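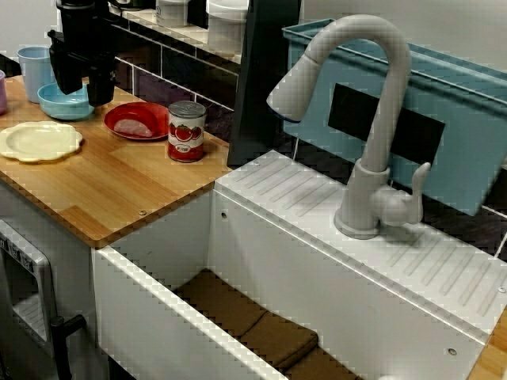
# The Play Kitchen Gallery

I've wanted to put this page together for ages! The play kitchen is my favorite thing in the whole Plusdale toy library, and I say that as someone who also gets to look after the train table. It started as one sad plastic stove and a bag of mismatched forks. These days it has a proper counter, a sink unit, a backsplash, and more dishes than I have at home.

For anyone new: we're the toy library on the upper floor of the old Baltgate building in Clavosville. Members can borrow most of what's on the shelves (1196 toys and games in the catalog as of November 2022, up from 494 when I joined), but the big kitchen stays put. The small pieces go out in mesh bags, and yes, they nearly all come home again.

## The counter and the tomato can

I love how much color you get on one short stretch of wood grain. Red plate, light blue bowl, the cream plate with its flower-shaped edge, and those dark tiles behind making everything pop. The pink-and-white slice on the red plate gets called ham by most kids, though I've heard a very firm case made for watermelon. And the tomato can! Silver lid, tiny tomatoes on the label. It's the most requested piece in the food bin and has its own line in the borrowing book.

The light blue cup belongs with the light blue bowl. We had the full family of four once, and if you find a stray one under your couch, we'd be thrilled to see it.

## The sink side

Jenő Veres spent most of May hunting for a sink that would survive us. He wanted a basin deep enough for a real pretend wash-up, and he got fussy about drainboards in a way I came to respect. The tall gray faucet was the piece that won me over, with that big arch reaching up over the counter and a lever at the base just like a grown-up one. The grooves on the drainboard are lovely too, and small cars drive along them on days when the train table is full. No water goes in it, before you ask. Tea is poured from an empty pot and tastes delicious.

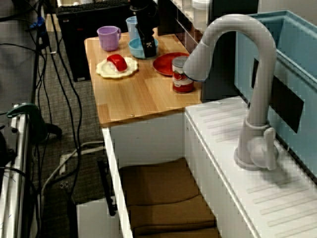

Menus change by the minute around here, and I try to write the good ones down. Last month's best was "hot soup with a cold lid," served to me nine times. The flower-edged plate tends to get whatever is the star of the meal, and it's holding the shiny red one, which is a pepper or a sausage depending on who's cooking. I've stopped taking sides. The lavender mug at the back of the counter is the chef's coffee, and you don't touch the chef's coffee.

## What's in the bags

Hamisi Rweyemamu sorted the whole food bin this fall and came up with 288 pieces, so we've been able to make up new borrowing bags. The ones ready to go:

- **Breakfast bag**: eggs, toast, two cups, a frying pan
- **Soup bag**: bowls, a ladle, carrots, three cans
- **Mosoti Market bag**: fruit, paper sacks, a little scale (named for the corner shop downstairs, who gave us the sacks)
- **Picnic bag**: plates, sandwiches, a checked cloth

Bags go out for two weeks. A lost piece costs 99 cents, and we'll happily take a swap from your own toy box instead.

More pictures soon, once the new shelf labels are up. If your kid has invented a dish we should know about, write it on the card by the door and I'll add it to the menu.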